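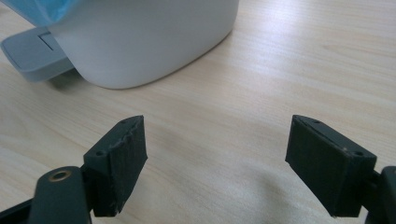

Gripper open at the table, nothing held.

In Defense of the Boring Example
By Shiela Quiambao

8/3/18

Many people who write to me want to know how many examples a robot needs. I understand the question, but I think it is the wrong one to ask first. When I started in this work I also loved the big number. Our set at Neves had 3,168 recordings of small household tasks, and I said this number to every visitor, slowly, so they could write it down.

Then in February I sat down and watched a part of them. I did it for many evenings. What I saw was the same person doing the same good movement again and again. The hand came from the same side. The object stood in the same place. It was very clean work and I was proud of it for one evening, and after that I was worried.

A learning system takes what we give it. If every example is a success from the first touch, the system knows only the road where everything goes well. When it comes two centimeters to the side of that road, it has no memory of how to come back. We had a policy like this. It did well on our table and very badly when my colleague Jhun Malabanan pushed the table a little with his hip.

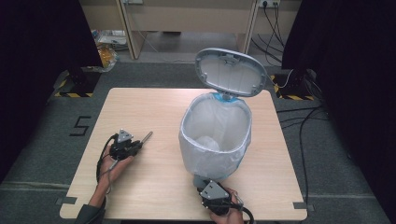 Trash can task, two hands.

Collecting by hand is slow, and I believe we should let it be slow. A person holds a gripper in each hand and does the task with the same jaws the system will learn to use, so the person feels the same limits. Take a trash can, a small white one with a flip lid and a liner bag folded over the rim. For us at home it is nothing. With two grippers it is a real problem, because the bag is thin and hangs down the outside, and the jaws are thick. The operator hesitates, tries one side, lets go, tries again. My opinion is that this hesitation is the most valuable part of the recording, and it is the first thing that most teams cut.

Why do they cut it? Partly it is pride. Partly it is the way we pay people. At Diltach, where I worked before, operators had a target of 30 good recordings in a shift, and a recording with a second try was not "good." So people pressed delete. I don't blame them, I would press it also.

I suggest something modest. Keep the second tries and mark them. Change the operator every 2 hours, because a tired hand and a fresh hand move differently and you want both. Move the object between recordings, even if it is annoying. We did this with 14 operators, and the total went down — my manager was not happy with me that month.

Some will answer that mistakes in the data teach mistakes. It is a fair point. A recording where the person gives up is a different thing from one where the person recovers, and I would put it in a separate folder. But a recovery is not a mistake.

Comments

bedrock_tom: We had the same delete button problem. Removing the button helped more than any training.

Jhun Malabanan: For the record, it was my elbow.

M.L.: How do you mark the second tries? By hand, or the operator says it during the recording?

Shiela Quiambao: By hand, after. It takes long.

Related
Costo and the Price of One Recording
What Bedholm Learned From Folding Towels
Left-Handed Operators Are Missing From Your Data

Contact | © 2018 | Back to top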